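マハウォン(Mahawong)で開かれるステージレースを前に、ロードチーム「Flerutel」の監督に話を聞いた。同チームはこれまで、地形の厳しい区間で個々の登坂力を頼りに戦ってきたが、今季は集団の位置取りと横風への対応を強化の柱に据えている。取材は3月14日(火)、チームが冬季の拠点としているProlteoトレーニングセンターで行った。聞き手はMakix競技広報室である。

## 昨季の反省から

監督がまず挙げたのは、昨季のマハウォンで総合上位を逃した第2ステージである。登坂のない、一見すると移動日に近い行程であった。

「山に入る前に、勝負は決まっていました。沿岸の直線に出たところで先頭が割れ、当チームのエースは後方の集団に残されました。脚は十分にあったのです。ただ、必要なときに必要な場所にいなかった。翌日の山頂フィニッシュでいくら追い上げても、失った時間は戻りませんでした」

チームはシーズン終了後、走行記録と無線の録音を突き合わせ、分断までの経緯を検証した。監督によれば、風向きの変化については事前のミーティングで確かに共有されていた。それでも対応が遅れた理由を、次のように分析する。

「資料には書いてありました。全員が読んでもいました。しかし、誰がいつ前に出る判断を下すのかが決まっていませんでした。エースは自分が指示を出すべきか迷い、経験の浅い選手は指示を待ちました。チームカーからの無線は、隊列が伸びていたために届くのが遅れています。選手の責任を問う話にはしたくありません。準備の段階で、私たち指導する側が詰めておくべき事項でした」

検証の結果は選手にも開示された。個人の名を挙げて評価する形はとらず、地図上の地点ごとに、その時点で取り得た選択肢を書き出す方式を採用したという。

「読み返すと、引き返せる地点がいくつもあったことがわかります。最後の機会は、市街地を抜ける橋の手前でした。道幅が狭くなり、そこから先は前に上がるだけで相当の力を使います。橋を渡ってから動いたチームは、当チームも含めて、ほとんどが間に合っていません」

## ロードキャプテンの権限

今季の変更点のうち、最も大きいのがロードキャプテンの位置づけである。従来は経験の長い選手が慣例として務めていたが、今季からは出場メンバーの発表と同時に正式に指名し、権限の範囲を文書で定めることとした。

「指名された選手は、監督の承認を待たずに隊列を動かすことができます。逃げを追うか見送るか、エースをどの位置に置くか、落車や機材故障の際に誰を残すか。これらは路上で決めてもらいます。私は車の中で中継映像と無線に頼っていますから、集団の呼吸までは把握できません」

権限を渡すことへの不安はなかったか。この問いに対し、監督は少し間を置いてから答えた。

「ありました。今もあります。しかし、迷っている間に集団は先へ行ってしまいます。判断が誤っていたとしても、全員が同じ方向に動いていれば立て直しがききます。いちばん避けたいのは、半分が前に上がり、残りの半分が後ろで待っている状態です。昨季の第2ステージは、まさにそうなっていました」

監督の側に残した権限もある。総合優勝を狙う選手の変更と、体調不良による途中棄権の判断である。特に後者については、選手どうしの話し合いに委ねないことを徹底している。

「頭を打った選手は、ほぼ例外なく走れると言います。仲間も走らせてやりたいと思う。ですから、そこは競技の判断から切り離しました。医師が止めると言えば、その時点で終わりです。ロードキャプテンにも口を出さないよう伝えてあります」

## 横風を想定した練習

冬季の練習では、Prolteo周辺の農道を使い、斜め前方からの風を受けながら隊列を組む訓練が繰り返された。周回の長さは31キロメートル。遮るもののない区間と並木の区間が交互に現れ、風の当たり方がたびたび変わる。

「同じ方向に走り続けるだけなら、隊列はさほど難しくありません。向きが変わるときに崩れます。先頭交代の回り方を逆にしなければならないのに、それまでの流れで右に下がってしまう選手が出ます。並木が切れるところで毎回声を掛け合う、という単純な約束を作り、体に入るまで繰り返しました」

訓練の初期には、隊列の後尾についた選手が道路端に追いやられ、風よけを得られないまま消耗する場面が目立ったという。監督は、道路の幅に対して隊列の人数が多すぎたことを原因に挙げる。

「入れる人数には限りがあります。入れなかった選手がその隊列にしがみついても、脚を使うだけです。すぐ後ろに二つ目の隊列を作れるかどうか。これは体力よりも、諦めのよさの問題かもしれません。若い選手ほど目の前の車輪を離したがりませんので、二つ目を作る役目は、あえて若手に割り当てました」

練習後のミーティングは短い。走行直後に路上で要点だけを確認し、詳しい検討は夕食の後に行う。監督は以前、練習のたびに長い講評を行っていたが、選手の側から改善の要望があり、現在の形に改めた。

「疲れているところに長い話をしても残りません。その場では、次に同じ場所へ来たらどうするか、それだけを一人ずつ言ってもらいます。人の走りについては言わないことにしています。自分の次の行動だけです」
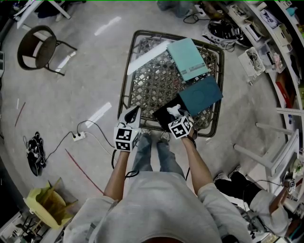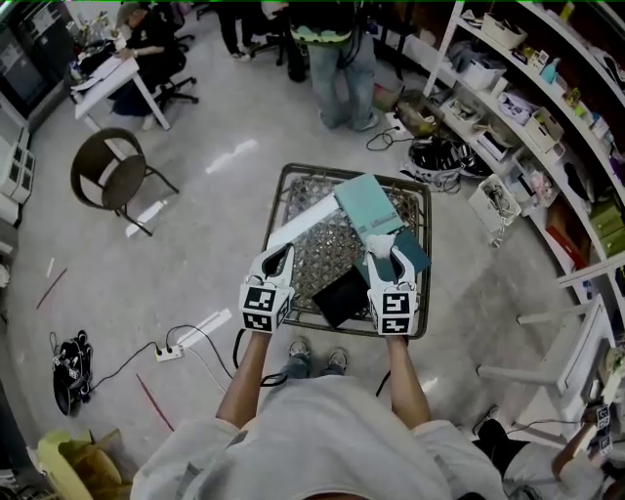 両手に持ったグリッパーと、白く細長い板や黒く平らな品など(2点とも)

## 登坂型の選手をどう生かすか

Flerutelには小柄で登坂を得意とする選手が多い。平坦区間の強化に重点を移すことで、本来の長所が損なわれるおそれはないのか。監督は、練習全体の配分を大きく変えたわけではないと説明する。

「山の練習量は維持しています。減らしたのは、平坦路を一定の強度で長く走るだけの日です。その時間を隊列の訓練に置き換えました。同じ時間を走っても、位置を奪い合いながらの走行では負荷のかかり方がまったく違います。コーナーの立ち上がりで何度も踏み直すことになりますので、初めのうちは登坂型の選手が真っ先に音を上げました」

今大会の山岳ステージは、獲得標高が3,000メートルに達する。最後の登りだけで1,000メートルを上がる構成で、中腹に緩斜面が続いたのち、頂上付近で再び勾配が増す。監督は、この緩斜面の扱いが総合順位を左右するとみている。

「急なところでは、結局のところ脚のある者が残ります。差がつきにくいように見える緩斜面で、アシストを残しているチームが速度を上げる。単独になったエースには、これが最もこたえます。ですから当チームとしては、中腹まで必ず一人、できればそれ以上をエースのそばに残したい。平坦区間で無駄な力を使わないことは、そのための準備でもあります」

誰が中腹まで残るかは、前日までの消耗を見て決めるとしている。候補となる選手には全員、同じ想定で下見をさせた。下見の際は登りだけでなく、手前の下り区間も重点的に走らせたという。

「下りを終えてから登りに入るまで、道が細くなります。補給を取るのもこの辺りです。食べながら順位を落とす選手がとても多い。私も現役の頃、ここによく似た道で後方に沈んだことがあります。何を食べたかは今でも覚えているのですが、そのとき誰が前にいたのか、さっぱり思い出せません」

## 補給とチームカー

補給の受け渡しについても手順を見直した。これまでは、補給地点に立つスタッフの配置を大会ごとに現地で決めていたが、今季は下見の段階で確定させ、選手に写真を添えて配布している。

「選手は高い速度で入ってきます。人混みの中から自チームのスタッフを探すのは容易ではありません。建物や看板など、目印との関係で覚えてもらいます。受け取れなかった場合にどこまで我慢するか、誰が車まで下がるかも、あらかじめ決めておきます」

チームカーからの補給は、登坂区間に入る前に済ませることを原則とした。例外はエースに限る。車まで下がった選手が集団に復帰できず、そのまま役割を終えてしまう例が昨季に複数回あったことを踏まえた措置である。

機材については、大きな変更を加えていない。ホイールの選択は横風の強さに応じて当日の朝に決めるが、最終的な判断は選手本人に任せている。

「風洞の数字をいくら示しても、怖いと感じている選手は前に上がりません。前に上がらない選手に深いリムを履かせても意味がありませんので、本人が安心して握っていられるものを選んでもらいます。整備担当には負担をかけますが、理解を得ています」

## 若手の起用

今回の出場メンバーには、マハウォンを初めて走る選手が含まれる。監督は選考の理由として、冬季練習での伸びに加え、役割の理解が早かったことを挙げた。

「派手な選手ではありません。数値だけを並べれば、ほかに候補はいました。ただ、隊列が崩れたときに周囲を見て、空いた場所を黙って埋めることができます。そういう選手が一人いると、ロードキャプテンの負担が軽くなります」

一方で、選考から外れた選手への説明には時間をかけた。監督は全員と個別に面談し、次に何が求められるかを書面で手渡している。選手の一人からは、評価の基準が途中で変わったのではないかという指摘もあったという。

「指摘はもっともでした。昨季までは登坂の記録を重く見ていましたので、それに合わせて努力してきた選手ほど、納得しにくかったと思います。方針を変えると決めた時点で、選考への影響まで説明しておくべきでした。面談でもそのように伝え、謝りました。その選手には次の一日レースで中心的な役割を任せる予定です」

若手に対する具体的な目標順位は設けていない。完走を目標とすることについても、監督は慎重な姿勢を示す。

「完走だけを目指すと、働くべき日に脚を残そうとします。役目を果たして途中で降りるのであれば、チームとしては十分に評価します。もちろん、最終日まで走ってくれれば助かります。人数が減ると、残った選手の仕事が増えますから」

## 大会に向けて

総合成績の目標を尋ねると、監督は順位の明言を避けた。注目してほしい点としては、やはり沿岸を走るステージを挙げている。

「初日の短い個人タイムトライアルで多少遅れても、慌てる必要はないと選手には話しています。沿岸の直線に入るとき、当チームのジャージーが前のほうに固まっているかどうかを見ていただければ、この冬に取り組んできたことがおわかりいただけると思います。風が吹かなければ、それはそれで構いません。穏やかに一日が終わるなら、山に向けて休めます」

チームは今週末までProlteoで調整を続け、その後マハウォンへ移動する。現地では沿岸ステージの最終確認を行い、橋の手前から直線区間までを、実際の隊列で走る予定である。登坂区間の試走は選手ごとの疲労を見て判断し、希望者のみが参加する。ロードキャプテンの指名は、出場メンバーの確定とあわせて発表される。

(取材・構成 Makix競技広報室)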